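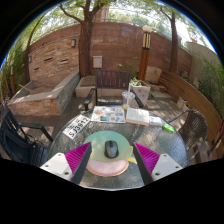
El faro de Bratau

¡Por fin llegó la carta! Derek Dunmore la leyó de pie, en la cocina, con el café a medio servir, y después la leyó otra vez en voz alta para que la oyera su hermana, que seguía al teléfono desde las ocho de la mañana hablándole de azulejos. El ayuntamiento de Bratau le daba el faro. Bueno, se lo prestaba - todo el mes de agosto, con su linterna, su escalera de caracol y su sirena de niebla, que llevaba 38 años callada.

- ¿Y tú qué sabes de sirenas? - preguntó ella.

- ¡Nada! - dijo Derek, feliz.

Sabía de órganos, eso sí. Había afinado el de la iglesia de Costari y el del viejo cine Gunn, que tenía un tubo que imitaba a un cuco y otro que imitaba un tren, y estaba convencido de que una sirena de niebla no era más que un órgano de una sola nota con muchísimo carácter.

Llegó a Bratau en el autobús de las seis de la tarde, con dos maletas de herramientas y una bolsa de ropa pequeñísima. ¡Qué sitio! El pueblo entero bajaba hacia el mar como si se hubiera resbalado, y al final, sobre una roca negra, estaba el faro, más gordo y más bajo de lo que él había imaginado. Le pareció precioso. Subió los 200 escalones desde el puerto sin soltar las maletas y arriba se sentó en el suelo a reírse, porque no podía respirar y porque se veía la isla de Flirkari, entera y azul, con su única casa encendida.

La sirena era una bestia maravillosa. Tenía una bocina de cobre en la que cabía un niño sentado, un compresor con volante de hierro y un nido de gaviota en el sitio exacto donde debía ir la válvula. Derek esperó a que los pollos volaran (le llevó una semana, que aprovechó para limpiar todo lo demás) y luego desmontó la válvula sobre una sábana, pieza por pieza. La membrana estaba hecha trizas. Cortó otra de cuero, y se rajó. Cortó una segunda, más gruesa, y la sirena soltó un pedorreo tan triste que abajo, en el muelle, alguien aplaudió.

Desde entonces, cada tarde había público. Subían con sillas plegables, con tortilla, con consejos. La señora de la panadería sostenía que la nota original era un fa. El práctico del puerto juraba que era un mi, un mi bajísimo que hacía temblar los vasos. Discutían con una pasión que a Derek le encantaba, y él apuntaba las dos versiones en la pared con tiza.

Quien lo resolvió fue una mujer muy mayor que vino en barca desde Flirkari, sola, remando. Se plantó delante de la bocina, se quitó el pañuelo y cantó. Una nota larga, ronca, que empezaba en un sitio y se dejaba caer un poco al final, como quien se sienta.

- Así - dijo -. Mi padre volvía con esa.

¡Claro! Se dejaba caer. No era un fa ni un mi, era el camino entre los dos, y para eso la membrana tenía que estar floja de un lado. Derek trabajó toda la noche con una lámpara colgada del cuello. Aflojó dos tornillos, apretó uno, volvió a aflojarlo. A las cinco de la mañana entró la niebla, espesa, como encargada, y él giró el volante con las dos manos.

La nota salió sobre el agua, enorme, y se dejó caer.

En el puerto se encendieron las ventanas, primero una y luego todas. Derek esperó con la mano en el hierro. Y desde el otro lado, desde la isla, muy pequeña, le contestó una campana.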